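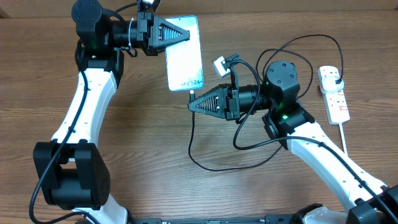

Workshops that have run the Monow bench kit ask for one thing more than any other, which is a second set of fingers in the box, and from November every kit will include one.

Monow two-arm bench kit, by Surelbridge

Two arms on a shared base rail, set up for tabletop jobs such as handling phones, cables and other small items. Each arm has a lattice finger gripper and its own wrist camera. Status lights on the joints are green when the arm is ready.

In the box
Left and right arms, base rail, wiring loom, spare fingers (November kits onward), printed setup guide

Specifications
Payload per arm: 200 g
Rail clamps to benches up to 100 mm thick
Setup time: almost 15 minutes

Software
Ships with Tanguy, our control program. Recorded motions can be renamed, trimmed and played back at half speed. The Sakach licence for programming by hand guiding is sold separately.

Delivery and returns
Dispatched within 7 working days. Unused kits may be returned in the original packaging. Please keep the foam inserts, as the arms can't be shipped without them.

Spare fingers, motors and cables are listed under Parts.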